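Penar Refits Bedrooms at Skutcombe With Bedside Charging

SKUTCOMBE, February 26, 2024 – Penar has finished refitting 114 guest bedrooms at the Skutcombe hotel, with a wall socket set into the headboard panel beside each nightstand.

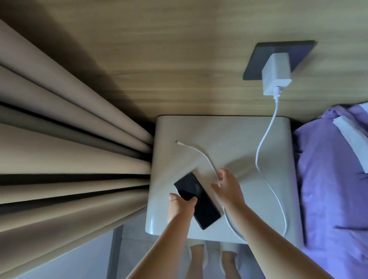

Guests had been asking for this more than for anything else, according to Raelene Ngata, who added that people want to plug in a phone without getting out of bed or moving the lamp. "They used to crawl behind the bed to find an outlet," she said.

Work began in November and was done floor by floor – 20 rooms at a time – so the hotel could stay open. The nightstands have rounded corners and a smooth, pale top that wipes clean. Curtains in the rooms are beige.

The Skostetti nightstand is also sold to the public for $199. Delivery is free within 100 miles of the Penar warehouse on Maldonado Street. Orders can be placed at the warehouse counter or by phone.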